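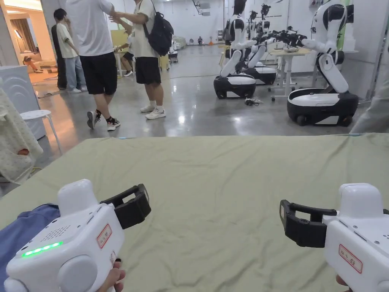
Folding and Bed Making at Plekimden

Photos and notes by Luminița Dinu
Posted 26 December 2023
Filed under: Laundry, Beds, Shirts

Plekimden is one long hall with a gray floor and not many walls. We use it for household practice: folding clothes, changing sheets, making up beds and putting things back where they go. This page has a few pictures along with the notes I keep for each kind of surface. I've left out the kitchen, which has its own page, and the closet shelves, which will go up in January.

People come and go in the hall while the folding is going on, and you'll see some of them in the background. The tables stay where they are.

The tables and the sheets

We cover the tables before we fold on them. A bare top is easier to wipe down, but a T-shirt slides on it, and the hem moves every time you let go of it. With a sheet under it the shirt mostly stays put. The sheet should hang over a little on each side. If it stops right at the corner of the table it creeps inward, and by the tenth shirt you are folding on a strip in the middle.

Sheets come out of the cupboard by color. The sage green is good under white and dark clothes. The pale ones, cream and beige, are good under anything with color in it. I don't put a white shirt on a cream sheet if I can help it, as the edge of the sleeve is hard to find, and with overhead lights there isn't much shadow to go by.

We don't iron the sheets. A few creases make no difference to a T-shirt. A ridge does, if it runs under the center line of the fold, so smooth the sheet out from the middle with a flat hand before you start and again every few shirts. Smooth toward the nearest edge, never across the whole table, or you just move the ridge to the other side.

The green sheet is on its second year. It was bought with three others from Waretti and is the only one of the four that has kept its corners square. The others are cut up for dust covers now. The newer sheets are marked Hemomix on the hem tag and are a bit heavier. They lie flatter, but they take longer to dry, so I keep one spare for each table and rotate them.

Shirts

The practice pile is 100 T-shirts, all short-sleeved, in mixed sizes. Every one gets shaken out and dropped before it's folded. A shirt that's laid out neatly is nearly done already, and in a real laundry basket they don't arrive like that. They come twisted, with a sleeve pulled inside or the back hem tucked up under the collar.

Our usual order:

Find one shoulder seam. Either one will do.
Follow the top edge to the other shoulder.
Lift by both shoulders and let the body hang straight.
Lay it down with the front toward the sheet.
Fold each side in by a third, with the sleeve folded back on itself.
Bring the hem up to the collar, then turn the whole thing over.

Most of the time goes on the first two steps. Once the shoulders are in hand, the rest is the same every time, and a small size and a large size take about as long as each other.

If you pick up a sleeve by mistake, don't drop the shirt and start again. Run along the sleeve to the shoulder and carry on from there. If you pick up the hem, it's quicker to drop it. I used to hang on to the hem and work upward along the side seam, and it was slow, and the shirt usually ended up twisted at the neck anyway.

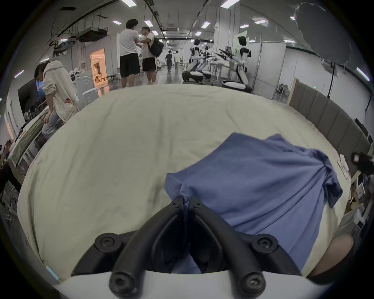
Blue shirt on the cream-white sheet, near edge pinched, one sleeve out to the right.

A sleeve lying out to one side is a help. It points back to the shoulder and saves turning the shirt over to look. The tricky ones are the shirts where both sleeves are underneath and all you can see is a mound. For those, pinch the highest point, lift a hand's width and set it down again. Something usually falls open.

Pinching matters more than people expect. Take a single layer if you can. If you take two layers at the edge, the front and back come up together and the shirt stays closed like an envelope, which is fine for carrying it but not for opening it out. On thin T-shirts the two layers cling, and you may have to rub the edge a little to part them. Thicker shirts are easier here and worse at the end, when the finished stack starts to lean.

Stacks go up to eight shirts and then onto the cart. We tried 12 and they fell over on the way to the shelf. Collars all face the same way, toward whoever is going to take them off the cart. Sizes aren't separated at the table - that's done at the shelf, where there's a box for each one.

Beds

There are full-size beds in the hall as well as tables. They get the same treatment as the tables for folding, and then they're used for the other half of the work: stripping, making up, pillows, blankets, turning down. I keep a book for the beds and a book for the shirts. The bed book is at entry 214 and the shirt book is at 431, which is a fair picture of how much easier it is to find somebody to fold shirts.

Fitted sheets go on from the far corner of the head end. Do that one first, then the corner diagonally opposite, and the last two will go on without much pulling. With a flat sheet, center it by the hem and not by eye. A tall headboard makes one side look shorter than it is, and I have remade more than one bed for that reason.

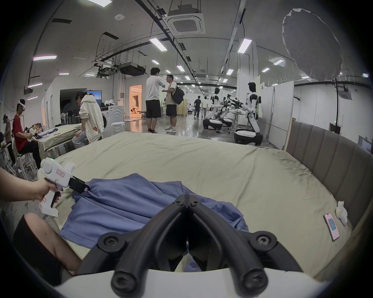 Folding on a bed is slower than folding on a table, and I still ask everyone to practice it. It's where a lot of laundry gets folded at home. The mattress gives under your hands, so pressing down to flatten a crease makes a dip, and the shirt slides into it. You also have to reach further, or kneel at the edge, and it's tempting to do everything in the half of the bed closest to you. The blue T-shirt is a good case, with its folds and one sleeve bunched in toward the center: I would pull that sleeve clear before doing anything else, and use the open part of the beige sheet behind it to lay the body out. Things that live on the bed can stay if they're well out of the way. The phone in the pink case and the small white plush toy are up by the headboard, and a T-shirt doesn't need that much room. A bath sheet or a duvet cover would.

The gray headboard is upholstered in vertical channels, and those want a separate pass when the bed is cleaned. Lint settles in the grooves. A soft brush drawn from top to bottom does it, one channel at a time, and then the sheet gets shaken out afterward so you aren't brushing fluff onto a clean bed. Do the headboard before the pillows go back.

Pale sheets on the beds show marks sooner than the colored ones do. We change them when they need it and don't go by a schedule. Smudges get a dab of liquid soap before the wash, left for the length of a coffee, and most come out the first time. The coffee is from Ông, next to the side entrance, and cups stay off the beds and off the folding tables.

Washing and putting away

Everything that's been on a table or bed goes through the machine at the end of the week, shirts and sheets in separate loads. Sheets wrap around shirts in the drum and you open the door to one large knot. The spin is set to 900 for both. A faster spin leaves creases in the T-shirts that last through the next ten folds, and you can't tell any more which crease is yours.

Sheets are folded by two people where possible. Corners together, walk in, hand over, walk out again. If you're alone, fold over the end of the bed and let the mattress hold the half you aren't working on.

The green, cream and beige go back in the cupboard in that order from the top, folded edge facing out. Pillowcases sit inside the sheet they belong to. Please don't put anything away damp, even if the shelf looks empty and it's late.

More pages: Kitchen, Tabletops, Shoes and Coats, Closet Shelves (January)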